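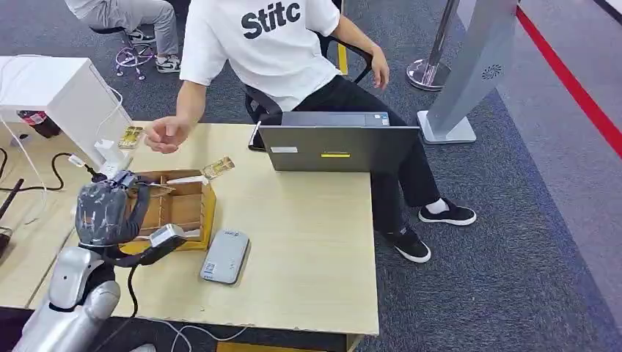
*Tia Hartley*

## Notes for Sunday: who's standing for county auditor & what the job is

Sun 27 January, Kidorham library, upstairs room. 25 mins then questions. DON'T read this out word for word.

**Start**

- hello, thanks for coming out in the cold
- hands up who voted for auditor last time. Hands up who can name the one we've got. (Wait. Let them laugh.)
- it's Nii Laryea. Two terms. Not standing again, said so at the budget meeting
- so open seat in May, first one in years

**What the auditor does**

Keep this short, people glaze over.

- checks the county's books. Signs off every payment over 500 before it goes out
- publishes the yearly report, 589 pages last time, yes I read it, no I don't reccommend it
- can open an inquiry into any county department without asking the board first. This is the big power. Say it twice
- does NOT set tax rates. Doesn't decide what your house is worth either, that's the assessor, different office, different floor. Somebody always asks
- can't sack anybody. Can only report

Story here if time: the Pandus bridge contract. Auditor's office spotted the same invoice in twice, second one stopped. Took a clerk one afternoon. Don't go on about the bridge itself or we'll lose ten minutes

**The candidates**

Three of them. Alphabetical, be fair, same time for each. Watch the clock.

*Eun-ji Gil*
- deputy in the office now, Laryea has endorsed her
- wants payments put online every week, at the moment it's quarterly
- critics say: continuity, same people, same habits. Her answer at the Getska debate was that the habits are good ones. Got a clap, also a groan
- money mostly small donations from inside the county

*Đạt Mai*
- check I'm saying the name right, ask him beforehand if he's in the room
- ran the accounts for the Lim school district
- main pledge is an inquiry into road spending in his first month
- never worked in county goverment, says that's the point
- wants the payment limit moved up to 1000 so staff stop chasing small stuff. Gil is against. This is the clearest difference between them, spend a minute on it

*Ye-rin Ban*
- on the county board now, one term
- would have to give up the board seat if she wins, so there'd be a special election. People forget that bit
- wants outside firms in to audit the auditor every other year. Hasn't put a cost on it, I asked her office twice, nothing back yet. Say "nothing back yet", don't say "refused"
- voted against the last budget, ask me why in questions

**Why bother**

- bottom of the ballot, loads of people stop before they get to it
- but whoever gets in decides what gets looked at. Roads, jail, the parks contracts
- no runoff, most votes wins, so with three in it the winner could be well short of half

**How to vote**

- registration forms on the table by the door, take two, give one to a neighbour
- moved house? re-register, even if it's the same street
- postal ballots have to be IN by close of polls, a postmark won't do
- if your signature's changed ring the elections office now, don't leave it till May

**Questions, likely ones**

- *who are you voting for?* Not saying
- *which party?* Office is non-partisan, no party on the ballot. Ban and Gil both registered with one, Mai isn't
- *what's the pay?* Look up before Sunday!! Didn't have it last time, embarassing
- *is the bridge finished?* No. Move on

Room has to be clear by four. Stack chairs, lights off, key back to the desk downstairs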